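# 밀폐용기랑 실리카겔로 원두 보관하면 정말 오래 가나요? 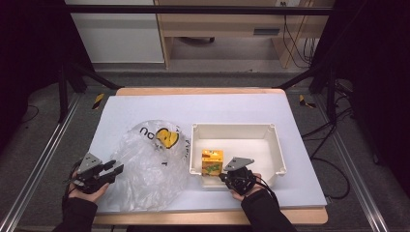

흰 통이랑 구겨진 비닐봉지. 통 안에는 노란 작은 팩 하나.

**느린물줄기**

요즘 원두 보관 글마다 "밀폐용기로 바꿨더니 한 달이 지나도 첫날 맛"이라는 얘기가 나오는데 저는 도무지 못 믿겠습니다. 원두 200g을 사면 저는 보통 2주 안에 마십니다. 그 사이에 봉투 그대로 둔 것과 용기에 옮긴 것의 차이를 느껴본 적이 없어요. 브루시에(Brusier) 진공용기도 써봤고 펌프 달린 것도 써봤습니다. 돈만 썼습니다.

눈 가리고 비교해 보신 분 계신가요? "느낌상 좋더라" 말고요.

---

**모카포트삼년차**

저는 차이 있다고 봅니다. 장마철에 봉투째 뒀던 건 분쇄할 때부터 달랐어요. 날에 들러붙고 향도 죽고. 브루시에 용기로 바꾸고 나서는 그런 일 없었습니다.

---

**느린물줄기**

> 브루시에 용기로 바꾸고 나서는 그런 일 없었습니다.

용기 바꾸신 게 몇 월인가요? 장마 끝나고 바꾸셨으면 용기 덕인지 날씨 덕인지 알 수가 없는데요.

---

**모카포트삼년차**

9월이긴 합니다... 그래도 그 뒤로 쭉 괜찮았어요. 다음 장마 때 다시 보면 되겠죠.

---

**드립은거들뿐**

저울질 좋아하는 사람이라 작년에 집에서 해봤습니다. 같은 날 볶은 위비소노(Wibisono) 블렌드 600g을 사서 셋으로 나눴어요.

1. 원래 봉투, 지퍼만 닫음
2. 진공용기
3. 소분해서 냉동

3주 뒤에 아내가 컵 밑에 표시를 해두고 저는 모르는 상태로 마셨습니다. 냉동한 건 바로 골라냈어요. 봉투랑 진공용기는 세 번 마셔서 두 번을 거꾸로 맞혔고요. 그러니까 진공용기가 더 오래된 맛이라고 적은 거죠. 그 뒤로 진공용기에는 멸치 넣어둡니다.

---

**slamet_tjoa**

안녕하세요, Slamet Tjoa입니다. 인도네시아에서 와서 한국에 살고 있고 로스팅 일을 조금 했습니다. 한국어 틀리면 죄송합니다.

드립은거들뿐님 시험 재미있습니다. 그런데 진공용기는 매일 열었지요? 열 때마다 새 공기가 들어갑니다. 뚜껑을 닫고 펌프를 해도 안에 빈 공간이 크면 도움이 적습니다. 우리는 통의 크기를 먼저 봅니다. 원두가 줄면 작은 통으로 바꿉니다. 비싼 통 하나보다 싼 통 여러 개가 저는 편합니다.

---

**드립은거들뿐**

매일 열었습니다. 근데 다들 매일 열어서 쓰잖아요. 안 열고 3주 두는 시험은 저한테 쓸모가 없어서요.

---

**slamet_tjoa**

네, 맞습니다. 그 조건이면 봉투와 비슷할 것 같습니다.

---

**콩볶는옥탑**

다들 용기만 탓하는데 원두 상태부터 봐야죠. 볶은 지 한참 된 걸 사 와서 용기에 넣는다고 살아나지 않습니다. 그리고 지퍼백 무시하지 마세요. 공기 꾹 눌러 빼고 이중으로 닫으면 웬만한 통보다 낫습니다.

---

**느린물줄기**

"웬만한 통보다 낫다"도 근거가 있어야죠. 지퍼백도 얇은 건 냄새가 솔솔 샙니다. 김치냉장고에 넣었다가 커피에서 동치미 맛 난 사람이 접니다.

---

**콩볶는옥탑**

그건 김치냉장고에 넣은 게 문제 아닙니까 ㅋㅋ

---

**느린물줄기**

ㅋㅋ 인정합니다. 근데 그때 넣으라고 한 글도 이 게시판 글이었어요.

---

**유리병수집**

실리카겔 얘기는 왜 안 나오나요. 제목에 있는데. 저는 우릭스(Urix) 제습제를 통 바닥에 깔고 씁니다. 색이 변하면 말려서 다시 쓰고요. 눅눅해지는 느낌이 없어요.

---

**콩볶는옥탑**

원두에 제습제는 반대입니다. 갓 볶은 콩은 원래 수분이 얼마 없어요. 거기서 뭘 더 뺍니까. 김이나 과자라면 모를까.

---

**유리병수집**

2년째 쓰고 있고 문제없었는데요.

---

**느린물줄기**

문제없었다는 거랑 효과가 있다는 건 다른 얘기 같습니다. 한 번만 빼고 드셔보시면 안 될까요? 같은 원두로요. 시비 거는 게 아니라 진짜 궁금합니다. 저도 괜찮다고 하면 사려고요.

---

**유리병수집**

음 그럼 다음 봉지부터 반씩 나눠볼게요. 통은 같은 걸로 해야겠죠?

---

**드립은거들뿐**

같은 통, 같은 자리요. 한쪽만 가스레인지 옆에 두면 다 헛일입니다. 그리고 마실 때는 꼭 다른 사람이 골라주게 하세요. 알고 마시면 무조건 돈 쓴 쪽이 맛있습니다.

---

**브레베띠유저**

지나가다 적습니다. 브레베띠(Brevetti) 그라인더 살 때 사은품으로 온 통 쓰는데 뚜껑 고무가 금방 헐거워졌어요. 밀폐용기라고 적혀 있어도 패킹 상태는 봐야 합니다. 물 넣고 뒤집어보면 바로 압니다. 제 건 줄줄 샜어요.

---

**모카포트삼년차**

방금 제 것도 뒤집어봤는데 안 샙니다. 브루시에 1승.

---

**느린물줄기**

물이 안 새는 거랑 공기가 안 통하는 건 또 다르지 않나요...

---

**모카포트삼년차**

아 이분은 뭘 해도 안 믿으시네 ㅋㅋㅋ

---

**느린물줄기**

안 믿어서 글 올린 겁니다. 지금까지 나온 걸로는 냉동 소분만 솔깃하네요. 드립은거들뿐님, 냉동한 건 녹여서 가시나요, 바로 가시나요?

---

**드립은거들뿐**

한 번 마실 만큼씩 나눠두고 꺼내서 바로 갑니다. 꺼냈다가 남은 걸 다시 넣지는 않고요. 봉투째 얼려놓고 매일 열었다 닫았다 하면 물방울 맺혀서 더 나빠집니다. 이건 두 번 해보고 포기했어요.

---

**콩볶는옥탑**

나누는 게 귀찮아서 저는 그냥 조금씩 자주 삽니다. 배송비 아까우면 동네 로스터리 가세요.

---

**slamet_tjoa**

저도 조금씩 자주에 한 표입니다. 유리병수집님 결과도 기다리겠습니다.

---

**유리병수집**

주문했습니다. 제습제 없는 쪽이 이기면 글 안 올릴 수도 있어요.

---

**느린물줄기**

그럼 그게 제일 궁금한 결과인데요. 꼭 올려주세요.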